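Zamani: Audience Response to a Student Fantasy Short
Final Project Report, Film and Media Program
Submitted by Thérèse Pelletier and Tymofii Polishchuk
December 3, 2020

1. Purpose

This report describes the production and test screening of Zamani, a fantasy short of 11 minutes. The project examined whether viewers with little interest in the genre would follow a story set in an invented kingdom when its history was left unexplained. An earlier draft of the script opened with a narrated prologue on the fall of Pimevik, the capital. The prologue was removed before shooting.

2. Production

Principal photography took place over seven days in October. The budget was $3000, of which the largest share was spent on costumes. The role of the river guardian, Wamska, was written as a voice only, and the actor recorded all lines after the picture edit was complete.
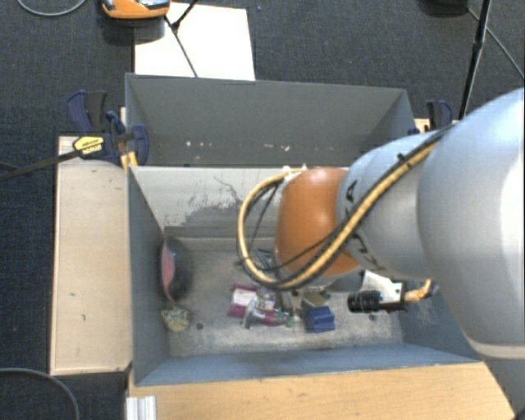 Sound design for Wamska proved the most difficult part of the work. The first version relied on animal recordings, which the supervising instructor found too familiar from other fantasy films. The second version combined low speech with mechanical noise. The final mix kept the speech clear in every scene in which Wamska gives directions to the travelers.

3. Screening

The film was shown online to 39 viewers, who completed a written questionnaire. Most were able to state what the travelers wanted and why the guardian opposed them. Several asked where Pimevik was located. Regular fantasy readers were more likely to request a map, and a few objected to the short ending.

4. Recommendations

A revised cut should name the capital earlier, in dialogue. The closing scene at the ford may be extended by up to one minute using existing footage. The prologue should remain out of the film.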